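4.2 Shared-table trials at the Flenach workshop

The two-arm cell was assembled in the shared workshop at Flenach, on a white table that other members also use. Each arm is controlled by its own computer. The first arm carries a parallel gripper with a small camera at the wrist. The second ends in a humanoid hand with segmented fingers. We kept the two end effectors different on purpose, as the Hostville controller had so far been tested only with matched pairs.

Objects were ordinary household items, mostly plastic. They were put down by hand before each trial and were not fixed to the table. A trial ended when both arms reported a stop or when 8 seconds had passed without motion. We ran 800 trials with the original Sostgate planner and 500 with the changed version, which gives the arm nearer to an object the first claim on it. The claim is dropped if the other arm has already started its approach.

Wrist images were stored along with joint positions. Figure 3 is taken from the wrist camera of the first arm. The gripper finger hangs beside a lavender plate, and the fingers of the second arm's hand point down at a red bottle cap lying on its side. A light teal mug is also on the table. Small parts such as the cap were left to the hand in the changed planner, and larger ones to whichever arm held the claim.
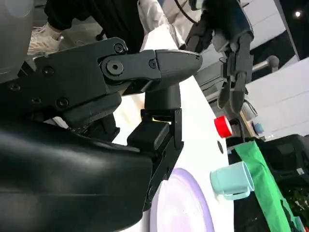 Figure 3. Gripper and humanoid hand over the shared table, with plate, mug and bottle cap.

Adomaitis, commenting on a draft of this section, objected that the claim rule favors whichever arm is parked closer at the start, and asked for trials with the parking positions swapped. We have not run these. The stored joint positions do include the starting pose for every trial, so the effect can be checked in part from existing data. Parking positions were the same for both versions of the planner.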